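3.2 Student task

The Limness club set its members one job: move a flat, pale object to a lettered position on a whiteboard. Thirteen students took part, led by Areeba Chaudhry, and logged 492 attempts in October.

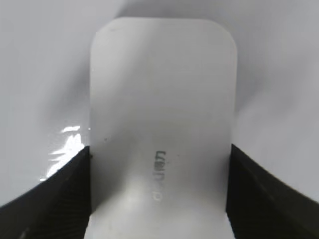
Why keep the fingers upright? A sideways grip covered more of the board.

Positions were called out by letter – A, B or C – and the order was changed between turns.
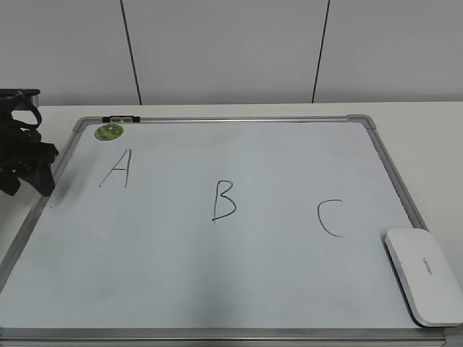
Figure 2. Whiteboard with the three handwritten letters; gripper at left.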